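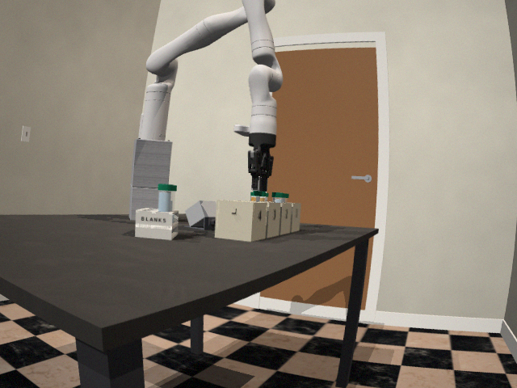
2 min read

Figure 3. Rendered view with four beige boxes in a row on a dark table.

4.2 Box shape and shelf life in dried figs

The result that excited us most came from the Valentini orchard. We packed 357 cartons in June, and fruit in the shallow ones kept its color for up to 14 weeks! Deep cartons from Clondell did far worse, mostly at the bottom layer. Rivas saw the same pattern in her earlier work on plums, and we would love to see it tested on apricots next.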